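Robotics Club Help > Student Projects > Two-arm setups

Bottle rack task: right arm places the first one, then bumps it with the second

Posted by clurov_kid

I'm in a student project group of four and we have a two-arm table setup for the term. Our task is to take bottles and stand them in a clear acrylic rack with a stepped profile. The other half of the task is a blue plastic basket that the left arm is supposed to sort things out of, but that part is mostly fine and I only mention it so you know the rack can't move very far.

The trouble is the rack. If we run one bottle at a time, we get a clean placement most of the time. When we run the full sequence, the arm comes in with the second bottle on nearly the same path as the first, and the base of the new bottle clips the neck of the one already in the rack. Sometimes it only rattles. Twice it has pulled the rack sideways, and after that every placement is off until somebody puts the rack back by hand.

We trained on 279 demonstrations, all recorded by two people in our group. In October we had far fewer and the same problem, so I assumed more data would cure it, and it hasn't. Our supervisor wants the demo to run start to finish without anyone touching the table.
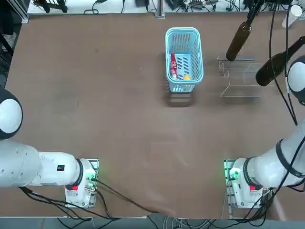 Things we have tried so far: slowing the approach, taping a mark on the table where the rack goes, and retraining with the learning rate cut in half. Slowing it down made the hits softer but they still happen. The tape helps us put the rack back and does nothing for the arm.

The bottles are dark brown glass and the rack is clear. Could the cameras be losing the edges of the rack against the brown table? Or is this a path problem? We have access to the room until 6 p.m. most days, so I would like to fix the right thing first. I also don't know if it is better to record a lot more of the same or start over.

Jarlath Mac Carthaigh

I would look at your demonstrations before you look at the cameras. Sort them by what state the rack was in when the recording began. My guess is that most of them start with an empty rack, and the arm learned one path that is right for that case. It has very little to tell it that the path should change when a bottle is already there.

We had this in the Utance student league two years ago with cups on a shelf. What worked for us:

Record the second placement as its own set, starting with one bottle already standing in the rack. Do at least 60 of these. Have the person driving go up first, then over, then down, and do it the same way each time. If one of your two drivers likes to come in from the side and the other from above, the model will end up somewhere between the two, and that may be where your clipping comes from.

Move the rack a little between recordings. An inch or so either way is plenty. If it sat on the tape mark for every demonstration, the arm may be going to a place on the table and paying no attention to the rack at all. You can test that today. Shift the rack two inches toward the basket, run one bottle, and watch where it goes. If it heads for the old spot, you have your answer. Use an empty plastic bottle for that test.

On the clear acrylic, yes, it can matter. Put a strip of colored tape along the top edge of each step and try again. You would have to record new data with the tape on, so do it before the new set and not after.

I would not start over. Keep the 279 and add to them, but check that the new ones make up a fair share of what it trains on.

Gondetby_Robotics

Just use a bigger rack. We had a wooden one with wide gaps and never had an issue. Glass is a bad idea for students anyway, get plastic ones.

Matúš Kadlec

Jarlath's test with the shifted rack is the one to do first. It takes five minutes.

Two things to add. Check how the bottle sits in the gripper. If it is picked up at a slant, the base swings out wider than you expect, and the low end is what hits the neck of the first bottle. We teach at Calimlim and our beginners always watch the gripper and forget about the other end of the bottle. Have the driver straighten it while it is still high, before moving toward the rack.

Also fix the rack to the table for the final demo. Museum putty under the base holds well and comes off clean. Don't put it down until you have finished recording with the rack in different spots.

As for the bigger rack, if the task sheet names the rack, you probably can't swap it. Ask your supervisor before you spend money.

clurov_kid

Did the shift test. It went straight to the old spot and let go of the bottle over bare table. So that's that. We ordered orange tape and will record the second placements next week. I'll post the numbers in this thread when we have them.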